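Urkdale Robotics Club
Bench check before arm runs, drawer task

1. Emergency stop within reach of the student at the keyboard. PASS. Press it, don't just point at it.

2. Speed limit set in software. PASS, on the second try. The team told me it was set. The log had last September's value in it.

3. Grid surface clear of tools, cups and loose screws. PASS.

4. Cardboard inspected for tears and soft corners. PASS WITH COMMENT. Corrugated board is cheap and forgiving, which I suspect is why everyone trusts it too much. The big window takes a lot of stiffness out of a panel. Press on it by hand before the gripper does.

5. Clearance between finger and cardboard. NOT ACCEPTED YET. I was given a figure of 24 mm and no one could show me how it was measured. Measure it again with the finger close to the face.

Cardboard and grid surface, bench 2
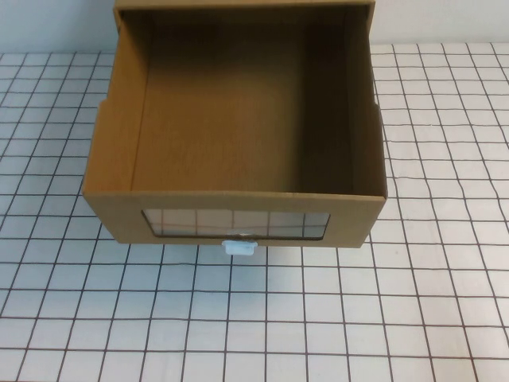
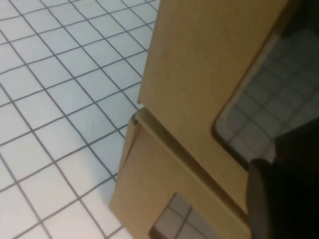 Checked by Gorazd Nikolaidis
Posted March 21, 2025

6. Pull tab attachment. OPEN. Eglė Krūmiņa's group says it held for 14 pulls. By whose hand? I want the same test with the arm, at run speed, written down.

7. Wrist cable. PASS. Recheck after any change to the Sarik script.

8. Spotter assigned. FAIL. "We all watch" is not a spotter. Put one name on the sheet.

9. Safety glasses. PASS for students, FAIL for the two parents at the bench.

Items 5, 6 and 8 have to be closed before the Prunavell meet. Bring me the sheet with the numbers filled in. I won't sign from a verbal report.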